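Small thread about emptying one kitchen drawer. I wanted to do it since we moved to Clollbridge and today I finally did it.

The drawer is the one under the kettle. In our family every kitchen has this drawer. You put in a thing "for now" and you meet it again after two years.

Rule I made for myself before I began: everything goes out first. No choosing while the things are still inside. Last time I was choosing inside the drawer and I only moved the mess from left to right.

First surprise was the weight. I put the full drawer on the bathroom scale, I don't know why. I did not write the number down and now I am sorry, it would be nice to compare.

Batteries: 17. I tested them with the flashlight, one after another. Most were dead. They wait in a jar now, the shop on Magbanua Street has a box for old ones.

Rubber bands. I kept the ones that still stretch. The others broke when I pulled them, and one hit me on the chin.

Also a manual for a Wikavau rice cooker. We do not have a Wikavau rice cooker. We never had one. My husband says it came with the apartment. I put it into the paper recycling and I feel a little guilty, in case the cooker comes back.

Coins from three countries, together they buy maybe one coffee. I put them in an envelope for the next trip.

Then I wiped the drawer. Warm water, a little dish soap, an old sock. Crumbs in the corners come out best with a dry toothbrush before you make anything wet. I did it in the wrong order and made a paste.

While it was drying I cut the liner. I bought a roll from Makon, 200 cm long, and it was enough for this drawer and the one below. Please measure the inside of the drawer and not the front. I measured the front. So I cut everything again.

For cutting I used the kitchen scissors, the ones with orange inside the handles. They are good for paper and for herbs, for liner they are so-so. The liner wants to fold between the blades. It goes better if you open them only a little and push.

After that, the hard part. I put the things I was not sure about on the table and walked away for a tea. When I come back with a tea I am more strict.

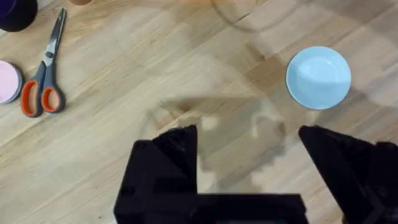 Scissors stay, of course. The small blue plate is still under discussion.

The plate has no brothers. I think it was part of a set once, but I like it for tea bags, so it will probably win. It only should not live in a drawer.

What goes back inside: scissors, tape, good batteries, matches, one pen that writes. I tried all the pens on the back of an envelope and this was a sad moment for the pens.

I did not buy any dividers. I use two lids from shoe boxes, cut lower. They are not beautiful but they do not slide, and the drawer closes with one finger now.

Tomorrow the drawer with the plastic containers. If somebody knows a good way to keep the lids standing up, please write me below, I will read everything.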